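6.3 Recording grasp examples with packaged snacks

Applies to the Polex arm with the Wurnano wrist camera. Before starting, complete the camera check in 6.2 and load the Plosmont task list. Cylindrical and long packages are recorded under the same task group, and red packaging should be included in every group.
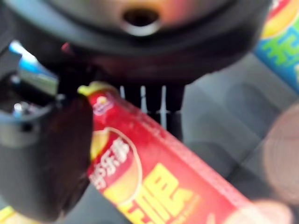
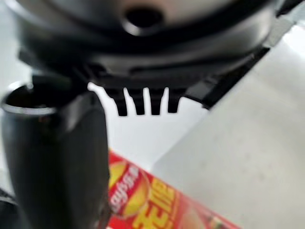
Wrist camera views, red snack packaging near the gripper finger.

1. Open the Wikström recorder and select New Session. Enter the task name exactly as it appears in the task list. The name is case sensitive.

2. Set the episode length to 21 seconds. Episodes that reach the limit are closed automatically and marked "long".

3. Place the target package inside the arm's reach. Change its angle between episodes. Do not line it up with the edge of the work surface every time.

4. Place at least one other object in the work area for half of the episodes. Log it in the Distractor field.

5. Move the arm to the start pose and wait for the status line to read READY.

6. Press Record. Guide the gripper to the package at a steady speed. Keep the package in the wrist view during the final approach.

7. Close the gripper until the force reading levels off, then lift. Hold the lifted position for 2 seconds.

8. Lower the package, open the gripper, back away and press Stop.

9. Label the episode Success, Fail or Discard. Use Fail for a missed or dropped package. Use Discard only for operator error, such as a bumped table or a wrong task name.

10. Repeat from step 3 until the session counter shows 448. A task group is ready for training at 700 episodes, which may be spread over several sessions.

NOTE: Blur on objects close to the wrist camera is normal. The focus is fixed at working distance. Do not adjust the lens ring during a session; doing so invalidates the calibration stored with earlier episodes.

NOTE: Failed episodes are kept and uploaded with the rest. The training script filters them by label. Deleting them by hand breaks the episode numbering.

CAUTION: Thin-walled packages deform under full grip force. Set the force limit to LOW before step 7 and replace any package that has been crushed or torn.

CAUTION: Keep hands away from the gripper while the status line reads ACTIVE. Reposition objects only when the arm is in the start pose.

If the recorder reports "frame gap", stop the session and check the camera cable at both ends. Episodes recorded after the first warning must be relabeled Discard. Episodes before it can be used.

To end a session, select Close and Verify. Verification compares the wrist video with the joint log and lists any episode in which the two differ in length. See 6.4 for repair of mismatched episodes.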